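Toy kitchen sets: keep it all together or split it up?
Hokcombe Parents and Playgroups board > Play and Toys 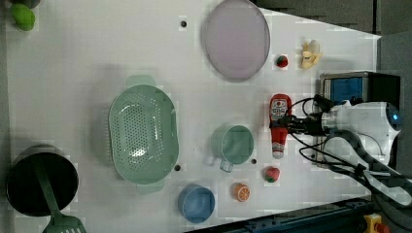 Posted by Yuk-lan Tam
Playgroup coordinator, Hokcombe

I'm sorting the play kitchen gear before we open again in January and would like to hear how others store theirs. The photo shows part of it on the white table. There's the black pot with the green spatula, the mint colander, the pinky-purple plate, the measuring cup, the blue cup and some of the fruit.

At the moment everything lives in one big tub. The kids tip the tub out, play with whatever lands on top and walk off. I'm thinking of two tubs, one for cookware and one for food. My co-leader says leave it alone.

Also, does anyone know a good way to clean the holes in a colander like that? Playdough gets in there and sets hard.

---

tien_fu_t wrote:
Two tubs. We did this at ours last year and pack-up went from 10 minutes to hardly any time. Put a picture label on each tub so the little ones can match things up.

For the playdough, let it dry right out and then push it through with a wooden skewer. Don't soak it first or it turns to paste.

---

Hsin-yi Pan wrote:
I'd go the other way. If the food is in a separate tub, you get one child with all the food and another with all the pots, and then an argument. Mixed tub, but smaller. Take half the stuff out and put it in the cupboard, then swap it over every few weeks.

The peeled banana is a nice one. Ours is just a solid yellow lump and has teeth marks in it.

---

Yuk-lan Tam wrote:
Hsin-yi, that's close to what my co-leader says. I don't have much cupboard space though. The shelf we use is 54 cm wide and the craft paper has most of it.

Tien-fu, will try the skewer.

---

mudetov_mum wrote:
Disagree on not soaking. Warm water and dish soap, overnight, then an old toothbrush. I've cleaned plenty of plastic colanders this way and never had paste. Maybe it depends on the dough. Ours is the cooked kind with cream of tartar.

---

tien_fu_t wrote:
Ours is the uncooked salt kind, so that could be it. Salt dough goes to slop in water.

---

Yee-man Tse wrote:
Before you sort anything, check the sizes. I see two strawberries, one bigger than the other. If you have under-threes in the group, put the small food through a choke tester or keep it up high for the older kids. We pulled a lot of our fruit out for that reason.

I'd also put the measuring cup with the water play things. Ours gets used for pouring far more than for cooking.

---

Yuk-lan Tam wrote:
Good point about the small one. I'll test all the fruit tonight. We do have a couple of two-year-olds starting.

The measuring cup stays in the kitchen, sorry. If it goes to the water trough I'll never see it again.

---

Hsin-yi Pan wrote:
Hang the colander and the spatula on hooks if you can. Then they're not taking up room in the tub at all. Stick-on hooks are fine for plastic, just wipe the wall with metho first.

---

Yuk-lan Tam wrote:
Hooks could work on the side of the play stove. I'll go with two smaller tubs, food and cookware mixed in both, and see how the first few sessions go. The colander is soaking in the laundry now (cooked dough, same as mudetov_mum). Will report back on the colour of the water.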